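Subject: Re: [ulville-neighbors] Shed break-ins on Ridham Lane
From: Agnes Fagerlund
Date: Monday, March 2, 2020

Hi all,

Add us to the list. Our shed was done on Friday night, which makes it a full set for our side of the lane.
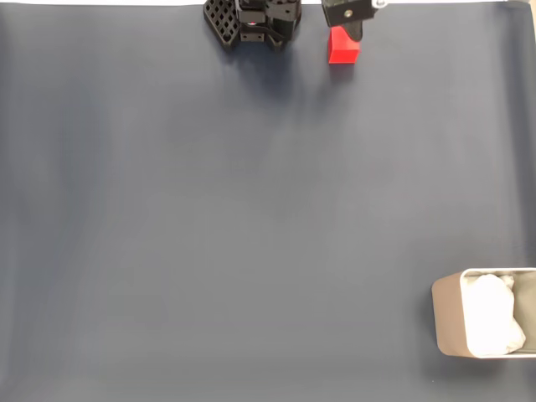

They took the hedge trimmer, a socket set and one ski. The other ski was right next to it, so either we are dealing with a very specific kind of skier or somebody got tired. The padlock was cut clean through and left on the step, quite politely.

I called the non-emergency line and got a report number after 17 minutes on hold. The officer was nice about it but said they can't connect the cases unless everyone files separately. So please file, even if all you lost was a rake.

Åsmund Backlund wrote:
> Ours was hit too, Wednesday or Thursday. Lost the drill and
> the good extension cord. Didn't report it, seemed like a lot of
> bother for a drill. Has anyone else had the lock cut?
> Sølve thinks he saw a white van by the turnaround but he
> also thought that in November and it was the bakery.

Åsmund – report the drill. If you still have the box, the serial number is usually on the label.

On the van, I'd want a plate before we start on the bakery again. They were very gracious the first time.

Does anyone at the Zeleke Street end have a camera facing the lane? Waltraud, I thought yours did, or is it still pointed at the bird feeder?

Agnes
no. 9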